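Jidcombe Hall Users' Group
Minutes of meeting held February 7, 2026

Present: Hina Soomro (chair), Sebastián Palma, Ivana Valdebenito, Åsmund Strand, Vicente Barrientos (minutes)

1. Previous minutes
Accepted. Åsmund asked that "resolved" be changed to "discussed" under heating. Changed.

2. Lighting
The agent's letter says the lighting on both levels is "adequate and recently reviewed". Sebastián asked who reviewed it and when. The letter doesn't say. Hina said the lights work and she has had no complaints. Sebastián said having no complaints is what you get when there is no form to complain on. He doubts the fluorescent fitting under the mezzanine is on the same switch as the round ceiling lights, as the letter claims.
Action: Sebastián to try the switches himself and report back.

3. Mezzanine and railings
The quote from Wudau for repainting the black railings has come in. It lists 26 metres of rail. Ivana wanted to know how they got that figure without a site visit. She also questioned whether repainting was needed at all, and noted that the quote calls the work "urgent" in one paragraph and "cosmetic" in the next. Vicente pointed out that people stand up there behind the rail while the ground floor is in use, so any work would mean closing the upper level. The quote allows two days for this. Members were not convinced.
Not approved. Wudau to be asked for a measured quote. 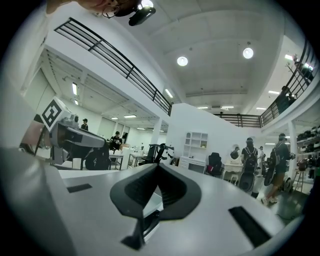
4. Bags and coats
Hina proposed hooks along the wall below the mezzanine. At present people keep their backpacks on or carry their bags about with them. Åsmund said hooks were tried in September and nobody used them. Ivana said they were put behind a door. Hooks to be costed again, in a place where they can be seen. Åsmund asked that his doubts be recorded.

5. Stairs and window
The stairs up to the mezzanine have a solid white side wall, and Bravo Cleaning now want to bill it as a separate item. Sebastián said a wall is a wall. The tall window with the narrow panes is also down as an extra, at three hours a visit. Vicente asked whether anyone had ever seen Bravo spend three hours on anything. No one had.

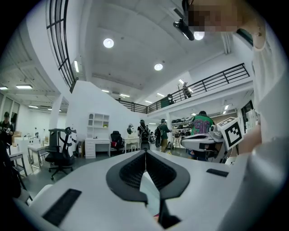 Photo: Ivana Valdebenito

Hina felt the white finish was always going to show marks and that this should have been raised when the colour was chosen. Ivana said it was raised. The Hesetti coating, sold to us as wipeable, will be tested on one patch before any more is bought.
Action: Ivana to run the test. Vicente to write to Bravo declining both extras.

6. Other business
Åsmund asked if the desks could be moved nearer the window. Deferred, as the last floor plan can't be found.

Meeting closed. Next date to be circulated by Hina.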